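Molleton thermocollant pour sets de table : vraiment utile ou argument de vendeur ?

Posté par Ploletti

Bonjour à tous,
Je couds une série de sets de table matelassés en coton. Sur l'emballage du molleton Wunodska que j'ai acheté (500 g/m², thermocollant des deux côtés), on promet « un maintien parfait sans épingles ni faufilage ». J'ai du mal à y croire. Sur mon premier essai, repassé comme indiqué, le tissu du dessous a fait des plis dès la troisième ligne de piqûre. Ma mère faufilait tout à la main et n'avait jamais ce problème. Est-ce que quelqu'un obtient un résultat correct avec ces produits, ou est-ce qu'on paie la colle pour rien ? Je précise que je pique au double entraînement, point de 3 mm, aiguille neuve.

Kieran Entwistle

« Parfait », sur un emballage, je me méfie toujours. La colle tient quand on la laisse refroidir à plat, sans y toucher, et à condition d'avoir posé le fer sans le faire glisser. Si vous poussez le fer comme sur une chemise, vous étirez le tissu et vous collez le pli avec.
Cela dit, 500 g/m² pour un set de table, c'est énorme. On vend ça pour des sacs. J'ai fait les miens avec un molleton coton de 200 g/m², sans colle, et des épingles courbes tous les dix centimètres. Aucun pli, et ça passe en machine à 40. Le thermocollant, je l'ai lavé une fois : il avait cloqué dans deux coins. On m'a répondu que j'avais mal repassé, évidemment.
Autre chose à vérifier, la pression du pied-de-biche. Trop forte, elle pousse la couche du dessus, double entraînement ou pas. Commencez aussi par la ligne du milieu et allez vers les bords. 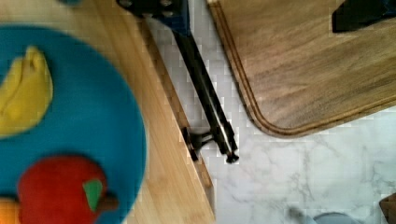

L'assiette bleu turquoise et ses fruits jouets, sur la planche en bois clair.

Pour les dimensions, partez de votre assiette et laissez de la marge pour les couverts. Les patrons tout faits sont souvent trop petits, et le matelassage fait encore rétrécir l'ensemble. Coupez large, recoupez avant de poser le biais.

Praltevik

Moi j'utilise la bombe de colle temporaire Carroll et ça marche très bien, je ne vois pas pourquoi se compliquer la vie. Bon, ça encrasse un peu l'aiguille et il faut ouvrir la fenêtre. Par contre je n'ai jamais lavé mes sets, ils sont dans un tiroir depuis novembre, donc pour la tenue au lavage je ne peux rien garantir.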